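Project Report: Effects of a Counter Arm on Kitchen Work at the Skotilwood Site
Grostbridge Technical College, Workplace Systems course
Submitted Sep 6, 2025

1. Background

Khokhar runs the staff kitchen at Skotilwood, a contract site with an early and a late shift. The kitchen serves hot food from a short counter and keeps packaged snacks on shelves next to it. A single robot arm with a two-finger gripper was installed at the counter under a project called Drirer. Its job is to pick and place small items on and near the cooktop: fruit, bags, cups and light containers. Cooking, cleaning and anything involving a knife are still done by people.

The college was asked to look at the work around the arm. We did not evaluate the arm as a product and had no access to its source code. We had the task log for August, the shift sheets, and permission to observe and interview the kitchen staff, on the condition that no one would be named.

2. Questions

The project plan listed three questions. Which tasks moved from people to the arm? Which tasks are new? How did the staff's own view of the job change over the month?

A fourth question, on injury rates, was dropped in the first week. One month at one counter is too short a period to say anything about injuries.

3. Method

Each request sent to the arm creates one line in the log. A line has a start time, an item class, an end state and a flag that is set if a person touched the item or pressed the hold button. We exported all lines for August and removed the test runs, which carry their own code.

Observation was done from the staff side of the counter on both shifts. We used a paper form with five-minute blocks and marked what each worker was doing in each block: cooking, serving, restocking, cleaning, attending to the arm, or other. "Attending to the arm" covers loading items, clearing a fault, moving something out of the way and standing by. The last of these was hard to mark. A worker who stands near the arm and wipes the counter may be doing either job, and in such cases we asked afterward.

Interviews were short and took place during breaks. Notes were taken by hand and read back to the worker before use.

4. Results

4.1 Task log

The log holds 876 tasks for the month. Of these, 394 ended correctly on the first attempt with no one involved. In 292 tasks the flag was set, meaning that a person stepped in. The remaining tasks were finished by the arm after one or more retries.

One task in three therefore needed a person. The share was higher for soft and reflective packaging than for anything else. Foil bags change shape when gripped, and the bright surface appears to confuse the depth estimate, though we could not confirm the second cause from the log alone. Round items were picked up well but tended to roll if they were released too high above a smooth surface.

4.2 Tasks that moved

Restocking the lower shelf from the prep side is now done mostly by the arm, as is moving items off the cooktop area before it is used. Workers on the early shift reported that they bend and reach less in the first hour. The observation forms agree with this: restocking blocks were rare before the doors opened.

4.3 Tasks that are new

The new work is small in size and spread across the whole shift. Staff keep the reach area clear, turn bags so that the seam faces the gripper, wipe the finger pads and answer holds. A hold is a pause in which the arm waits for a person to confirm. Most holds are cleared in a few seconds, but they arrive at any time, including when the worker has both hands in something else.

None of these tasks were in the written job description during August. On the shift sheets they were entered under cleaning or left off. This means that the kitchen's own records show less work at the counter than was being done there - a gap that would matter if staffing were set from the sheets.

4.4 Staff views

Opinions split by shift more than by age or years on the job. The early shift was mostly positive. They have time before service to set the area up in the way the arm needs. The late shift takes over a counter that has been in use all day, with paper, cardboard and open packets on the shelves, and spends more time answering holds. One late-shift worker described it as "minding it while I do my own job." Another liked the arm but wanted the hold button moved, as it is on the far side from the sink.

Several workers said they had become the person others ask about the arm, without having been trained for it. The supplier's training was a single session, held during the early shift.

5. Discussion

The time saved by the arm is real but it falls in one place, and the added work falls in another. An average over the whole kitchen hides this. We recommend that Khokhar report the two shifts separately.

The clear-area rule also needs attention. It was written for an empty counter. A working kitchen counter has things on it, and staff store items close to where they use them. Two options exist: enforce the rule, which moves the effort to the staff, or give the arm a smaller reach area and accept fewer task types. The second option would remove some of the restocking benefit. We did not test either one.

Skill is a further point. Clearing a fault well takes judgment about what the gripper will do when it is released, and the workers who do it often have learned to predict it. That knowledge is passed on by talking at shift change and is not recorded anywhere.

6. Limits

We observed one site for one month. The flag in the log does not separate a necessary intervention from an early one, and some workers told us they press hold out of caution. The figure of 292 should be read with that in mind. Our presence may also have made staff keep the counter tidier than usual.

7. Recommendations

Add arm-related tasks to the job description and give them a line on the shift sheet. Repeat the training session on the late shift. Move the hold button to the sink side, or fit a second one. Log the reason for each hold, using a short list that a worker can answer with one press.

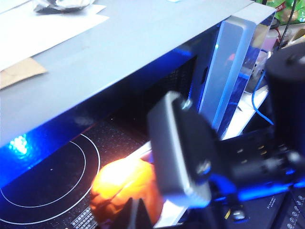
The last item is the cheapest of the four and should be done first. With reasons in the log, a later group could separate caution from need and rerun the comparison between shifts using the same forms, which are kept with the course files at Grostbridge.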